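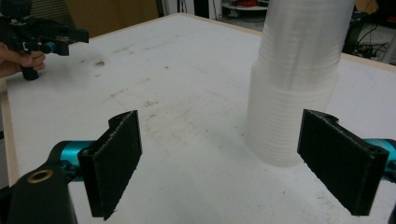 Gas pipeline survey letter, do I have to let them on my land?

Hi everybody, I'm hoping someone who has been through this can set my mind at rest. We have 40 acres outside Lesemcombe, mostly hay, and in March a letter came from Zirndale saying they're studying a route for a natural gas line to the Zesthorpe terminal. They want permission to walk the property and drive stakes. My husband says sign it and be neighborly. I'm nervous that signing means we've agreed to the whole pipeline! Has anyone said no, and what came of it?

Emiliano Farías
Oh, I remember that feeling well, and I'm sorry you've got it now. A survey permission normally covers the survey and nothing more. The easement is a separate paper, and that's the one that lets them dig. But read every line, as ours had a paragraph about "related activities" tucked in on the second page, and we crossed it out and initialed it before we sent it back.

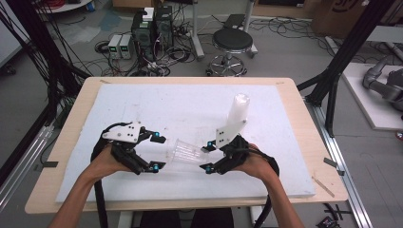
I'd also ask for notice before each visit, a promise to pay for trampled hay, and a copy of whatever they find. Whether you can refuse outright depends on your state, because some let a company survey without your consent once it has given proper notice. A lawyer who does easements can tell you in one short call. We ended up with 1,328 feet of pipe along the back fence, and the first offer was a good deal lower than the last one, so take your time.

hayfork_ruth
Don't sign anything. They gave my cousin $2,000 and he still complains.

Sepúlveda
Talk to your neighbors! Eleven of us went in together on one attorney and it cost each family very little. Take pictures of your drain tile and fences before anybody comes out, too.

Comments

marlys_b: Thank you all so much, calling a lawyer in the morning.

oldgate: Ask how deep they'll bury it. Ours was too shallow to plow over.

hayfork_ruth: still wouldn't sign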